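Como um robô aprende a arrumar peças

Quem tem peças de montar em casa sabe separá-las por cor sem pensar muito. Um robô não sabe. Precisa de o aprender, e aprende a partir de exemplos. Este texto explica como esses exemplos são recolhidos e para que servem.

Um robô é uma máquina que se move de acordo com um programa. Num programa comum, uma pessoa escreve todas as ordens: avançar, baixar, fechar, levantar. Este método funciona bem quando as coisas estão sempre no mesmo sítio. Com um monte de peças funciona mal. As peças ficam viradas para cima, de lado ou umas sobre as outras, e não é possível escrever uma ordem para cada caso.

Usa-se então um sistema de aprendizagem. É um programa que recebe muitos exemplos de uma tarefa e procura neles o que se repete. No projeto Jukel, a tarefa é separar peças amarelas, cor-de-rosa e laranja, cada cor na sua caixa.

O que é um exemplo?

Um exemplo é o registo completo de uma tarefa, do início ao fim. Tem duas partes. A primeira são as imagens das câmaras. A segunda são os números que indicam a posição de cada articulação do robô em cada instante. Uma articulação é um ponto onde o braço dobra ou roda, como o teu cotovelo ou o teu pulso.

Há câmaras fixas, que mostram a mesa toda, e câmaras pequenas no pulso do robô, que mostram de perto a pinça. A pinça é a mão do robô. Tem dois dedos, que abrem e fecham. 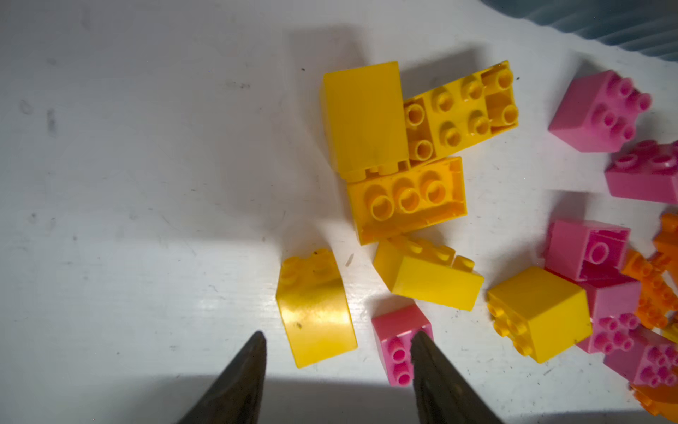
Porque é que não basta um exemplo?

Um único exemplo só mostra uma maneira de as peças estarem espalhadas. Se o sistema visse apenas esse, poderia repetir os mesmos movimentos mesmo com as peças noutro lugar, e a pinça fecharia no vazio. Com muitos exemplos diferentes, o sistema passa a relacionar o movimento com aquilo que as câmaras mostram.

Para esta tarefa, o plano do Jukel prevê 2000 exemplos. São recolhidos em grupos de 40. Entre um grupo e o seguinte muda-se alguma coisa: a forma do monte, a mistura das cores ou a posição das caixas.

Como se recolhe um exemplo

O primeiro passo é preparar a mesa. As caixas ficam vazias e as peças vão para o meio, misturadas. Os braços são colocados numa posição de partida e só depois começa a gravação. 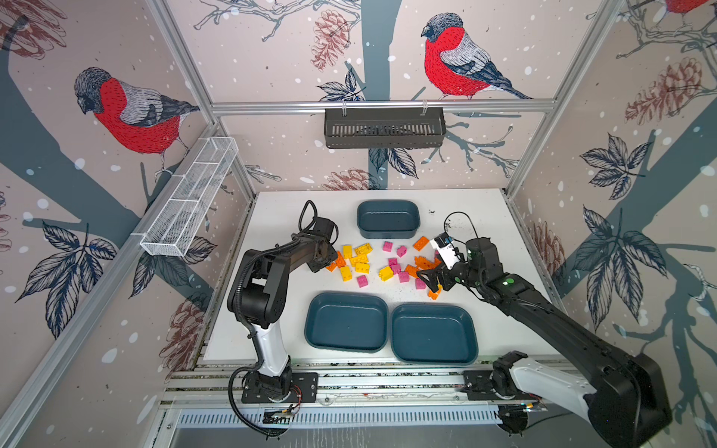

Durante a gravação, uma pessoa comanda os braços à distância. Para isso usa dois comandos com articulações parecidas com as do robô. Quando a pessoa dobra o comando, o braço dobra também. Esta técnica chama-se teleoperação, uma palavra que junta «tele» (longe) e «operação».

A pessoa que comanda tem regras a cumprir:

- pegar numa peça de cada vez com cada pinça;
- mover os braços devagar e sem puxões;
- não deixar que os dois braços se cruzem;
- se uma peça cair, voltar a pegar nela e continuar.

A última regra pode parecer estranha. Um exemplo em que a peça cai e é apanhada de novo é útil, porque mostra ao sistema como corrigir um erro. Se todos os exemplos fossem perfeitos, o sistema não saberia o que fazer depois de uma falha.

Trabalhar com dois braços traz uma dificuldade. Cada braço tem a sua pinça, mas a mesa é a mesma para ambos. Enquanto um se aproxima de uma caixa, o outro pode ter de esperar. Essa espera também fica registada e também é aprendida.

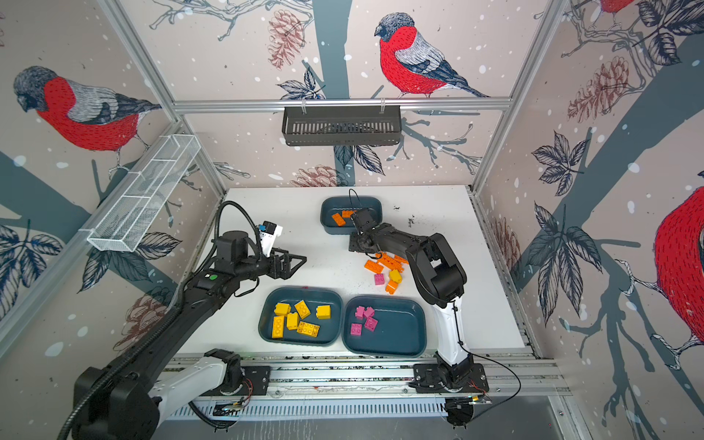 Cuadros observa que esperar é a parte mais difícil de gravar: uma pausa demasiado longa ensina o robô a ficar parado, e uma pausa demasiado curta acaba com as pinças a bater uma na outra.

Quando é que um exemplo está terminado?

O exemplo termina quando já não há peças soltas na mesa e cada cor está na sua caixa. A pessoa afasta os braços e para a gravação. Se faltar uma peça, o exemplo recebe a marca «incompleto». Não é apagado, mas fica guardado numa pasta separada.

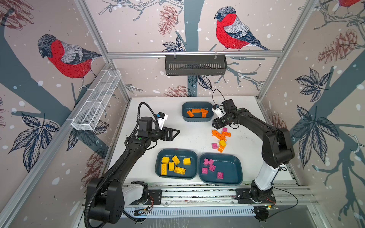
Depois da recolha vem a verificação. Alguém revê as gravações e procura problemas: uma câmara que deixou de gravar, uma peça na caixa errada, um braço que saiu do alcance das câmaras. No primeiro conjunto do Jukel, terminado em novembro, foram revistos 300 exemplos e aproveitados 200. Os restantes tiveram de ser repetidos.

Só então começa o treino. O computador percorre os exemplos muitas vezes. Em cada passagem tenta prever o movimento seguinte, compara a previsão com o que a pessoa fez e ajusta os seus cálculos para errar menos. No fim, o robô é testado com um monte de peças que não aparece em nenhum exemplo.

Palavras novas

Articulação: ponto onde o braço do robô dobra ou roda.
Pinça: peça na ponta do braço, com dedos que agarram.
Teleoperação: comando de uma máquina à distância.
Treino: fase em que o computador ajusta os cálculos a partir dos exemplos.

Comentários (3)

Grukivico
O robô sabe o nome das cores?

Sterwood
Penso que não precisa. Basta-lhe relacionar cada cor com a caixa certa.

leitora_5B
Fizemos isto na aula com peças e um colega de olhos vendados a receber ordens. Demorou imenso tempo e a caixa das amarelas ficou com duas laranja.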